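十二月に入ってから、ほとんど毎日ロボットに手本を見せている。箱の中に雑多な物が入っていて、それを一つずつつかんで取り出す。文章にすると一行で終わる作業だが、教える側に立つとなかなか終わらない。忘れないうちに、今の段階で分かったことを書いておく。

うちのチームで使っているのはKUKAの産業用アームで、先に金属の指のグリッパーが付いている。教え方は二通りある。一つは、アームを力制御のモードにして、人が手首のあたりを持って直接動かす方法。もう一つは、少し離れた席に座って、手元の操作器で遠隔から動かす方法。前者を「手持ち」、後者を「遠隔」と呼んでいる。記録のソフトはSkodisという社内のもので、どちらの方法でも同じ形式で保存される。

最初の二週間は手持ちだけでやった。利点は、とにかく分かりやすいこと。指先が物に当たった感触がそのまま手に返ってくるので、初めての人でもその日のうちに使える手本が録れる。欠点は腕が疲れること。重力は補償してあるはずなのに、動かし始めと止めるときに重さが来る。私は午前中で右の肩がだめになり、午後は左手に替えた。左手で録った手本は、あとで見返すと軌道がひどく波打っていて、半分ほど捨てた。

もう一つ困ったのは、人間の体がじゃまになることだった。手首を持つと、どうしても体が箱の横に来る。カメラから見ると、肝心なところで自分の袖や頭が写っている。ロボットが一人で動くときにはそこに人はいないのだから、学習用の映像としては都合が悪い。立つ位置を変えたり、しゃがんだりしてみたが、しゃがむと今度は箱の中が自分に見えない。

それで遠隔に切り替えた。切り替えを言い出したのはValdemar Bisgaardで、彼は前の職場で遠隔操作ばかりやっていたらしい。最初の日、彼が操作器を握って、何の苦労もなく物をつまんでは出していくのを見て、これなら簡単だと思った。自分でやったら、最初の一個をつかむまでに何分もかかった。

遠隔で一番難しいのは奥行きだと思う。画面で見ると指は物の真上にあるのに、下ろすと手前を空振りする。画面を二つ並べて、正面からの映像と斜め上からの映像を交互に見るようにして、ようやく当たるようになった。Valdemarは影を見ろと言う。箱の底に落ちる指の影と、指そのものの距離で高さが分かるという話で、慣れるとたしかに役に立つ。ただ、底に擦り傷が多くて光る場所では影が読みにくい。
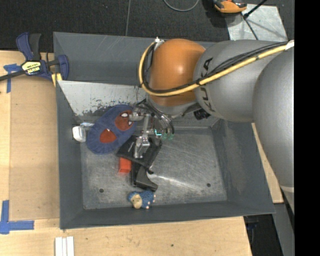 箱に入れる物の選び方についても書いておく。最初は四角い積み木のような、つかみやすい物ばかり入れていた。成功率は高くなるが、そこで学習させたモデルは、布のような柔らかい物が来たとたんに何もできなくなった。今は、ぬいぐるみのように押すと形が変わる物、角のある硬いプラスチック、小さな人形の類を混ぜて入れるようにしている。大きさもなるべくそろえない。

柔らかい物は、つかむこと自体はやさしい。指を閉じれば、どこかが挟まってくれる。問題は持ち上げたあとで、端だけ挟んでいると途中でずるずる抜ける。手本としては、できるだけ真ん中を深く挟むところを見せたい。ところが遠隔で操作していると、挟めた時点で安心してすぐ持ち上げてしまう。見返すと、同じ癖が全員にあった。

硬くて形のややこしい物は逆で、つかむ場所が少ない。向きが悪いと指が入らず、一度ころがして向きを変えてから取ることになる。この「ころがす」を手本に含めるかどうかで、かなり議論した。Zamfira Bratuは含めるべきだという意見で、理由は、現場でロボットが同じ状況になったとき、ころがすことを知らなければ止まるしかないから。私は手本が長くなるのがいやで反対していたが、結局含めることにした。やってみると、モデルもときどき自分から物を押して向きを変えるようになった。これはうれしかった。

箱の壁際も苦手な場所だ。壁にぴったり付いた小さな物は、指の片方を壁と物の間に差し込まないと取れない。手持ちなら感触で滑り込ませられるが、遠隔だと壁に強く当ててしまい、安全停止がかかる。停止すると、その回の記録は途中で切れる。切れた記録も一応残してあるが、学習には使っていない。

数の話もしておく。今の時点で、保存してある手本は4,000本。そのうち手持ちが484本で、残りは全部遠隔になる。差がついたのは、遠隔のほうが一人で長く続けられるからだ。一日の目標は全体で200本にしていて、六人が交代で録っている。目標に届かない日もある。箱に物を入れ直す時間がばかにならないのだが、計画を立てたときは計算に入れていなかった。

物の入れ直しは、手で適当にばらまくだけでいいと最初は思っていた。しかし人がばらまくと、どうしても取りやすい並べ方になる。大きい物が下、小さい物が上、真ん中に寄せて、というふうに。Zamfiraが、別の容器に一度全部入れて、上からひっくり返すやり方に変えた。これで重なり方がばらばらになった。音がうるさいので、電話中の人がいるときは待つ。

操作する人の違いも、思ったより記録に出る。Valdemarは速くて迷いがない。私は遅くて、つかむ直前に必ず一度止まる。止まって確認しているつもりなのだが、モデルはその停止も律儀に覚えてしまい、物の真上でしばらく動かないロボットができた。横で見ていると、自分が考え込んでいる姿を見せられているようで気まずい。今は、止まっている部分を記録から削る処理をSkodisに入れてもらっている。削りすぎると、指が閉じきるのを待っている時間まで消えてしまうので、しきい値はまだ調整中だ。

失敗した手本をどう扱うかも決まっていない。一度落として拾い直した回は、成功とも失敗とも言える。今は、最後に物が箱の外に出ていれば成功に入れて、途中で落としたことを備考に書く決まりにしている。備考の書き方が人によって違うので、あとで検索すると出てこないことがある。「落下」「落とした」「ぽろっ」の三種類を確認した。三つ目は私だ。

準備の手順は、だいたい次の形に落ち着いた。朝、アームを原点に戻し、カメラの向きを前日の映像と重ねて確認する。箱を所定の位置に置いて固定する。グリッパーを何度か開閉して、動きが渋くないか見る。配線がアームの動きに引っかからないか、手首をひねった姿勢で一度確かめる。それから練習を数本やって、本番の記録を始める。練習の分は保存しない。以前は練習も残していたが、明らかに下手なものが混ざるのでやめた。

箱の位置は特に大事で、少しずれただけでも学習済みのモデルの成績が落ちる。本当は、ずれても大丈夫なように手本の段階で位置を変えておくべきなのだろう。来月からは日ごとに箱をわざと少し動かして録る予定でいる。動かした量を記録に残すかどうかは、まだ話がついていない。

手持ちをやめたわけではない。壁際のような、感触が要る場面は今も手持ちで録っている。遠隔で取れない配置が出たら印を付けておき、夕方にまとめて手持ちでやる。体がカメラに写る問題は残っているが、角度を工夫すれば使える映像が一つは取れるので、それでよしとしている。操作器に力を返す機能を付ける案もあって、Valdemarが見積もりを取っているところだ。

次は、学習したモデルを実際に動かして、失敗したところだけ人が途中から操作を引き継ぐやり方を試す。最初から最後まで手本を録るより、短い記録で済むはずだ。引き継ぐ瞬間にアームががくっと動く不具合があって、まずはそれを直してからになる。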